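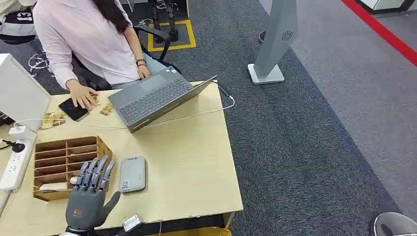

Karim Kabbaj wrote in to say that he had followed the Rundine notes to the letter and still got a fingertip error nearly twice what we reported, so was the result wrong or was his set-up? He added, quite fairly, that a method which only works for the people who wrote it isn't much of a method, and that he would rather hear bad news now than in December.

Ticket status: open, then waiting on reporter, then resolved (see the end)
Component: Rundine, hand-to-wrist time matching
Handled by: Bianka Hajdu

Hello Karim, and thank you for such a careful report. I'm sorry it took me a while to get to it. Your logs were a pleasure to read, and I went through them with a pot of tea and Toon's old notebook beside me, so please forgive the length of what follows.

First, a quick reminder of what the method is meant to do, as the write-up is a bit thin on this. We take the view from the head and the view from the wrist, and we shift one against the other until the movement in both lines up. Once they agree, the finger positions can be worked out from the pair without any markers on the hand. If the shift is wrong by even a few steps, the fingertips come out in the wrong place whenever the arm speeds up, and look perfectly fine when it is still. Your error plot does just that, which made me hopeful from the start.

Log, first pass. I ran your files through our copy with nothing changed. Same error as yours, to the last digit. So it isn't your machine, and you can stop reinstalling things!

Log, second pass. I swapped in our own calibration file. A little better, though not by enough to be the answer. Meriem Bensaid suggested looking at how many matched pairs were going into the fit, and there we found something: the run kept 1,479 pairs, and a good many of them came from stretches where the wrist was swinging quickly.
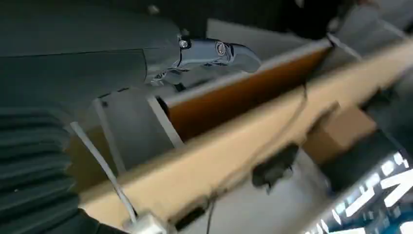 The matching step looks for strong edges, and it trusts them far too much when the arm is moving. A blurred edge is still an edge to the program, only a fatter one, and its centre wanders. Our own wrist views have the same trouble, I'm afraid. There is a long tan beam running diagonally across the one I've put in here, soft with motion blur and worse towards the right, and with a reddish-orange board lying parallel behind it the program has two long slanting lines to choose between. It can slide along either of them quite happily and report a good match. The thin black cable hanging across the beam is a far better thing to hold on to, being slender and running the other way, but the default settings throw out anything so narrow.

Log, third pass. I made two changes. In the settings file, set the blur limit to 3 (it ships as 12, which I now think was far too generous of us), and turn off the narrow edge filter. Then delete the saved matches before you run it again – the program will cheerfully reuse the old ones otherwise, and I lost most of a morning to that.

With both changes the error on your files dropped to just under what we reported. The run kept far fewer pairs, and the fit was steadier for it. Hajar Kabbaj repeated it on the Bosa recordings and saw an improvement on 11 of them. The one that didn't improve has a long stretch with hardly any wrist movement at all, and the method has never coped with that. I ought to have said so in the write-up, and I will.

To your question, then: the result stands, but the settings we published with it were not the ones Toon Smits had used for the final table. He had lowered the blur limit by hand and the change never made it into the shared file. That is our mistake, and I've added a correction to the Pornora page with your name in the thanks, if you don't mind being there.

Reply from reporter, 16:40: Works here too. Error matches the table now. Happy to be thanked.

Closing this one. The still-wrist problem has its own ticket, and if you have any slow recordings to spare, Karim, please do attach them there.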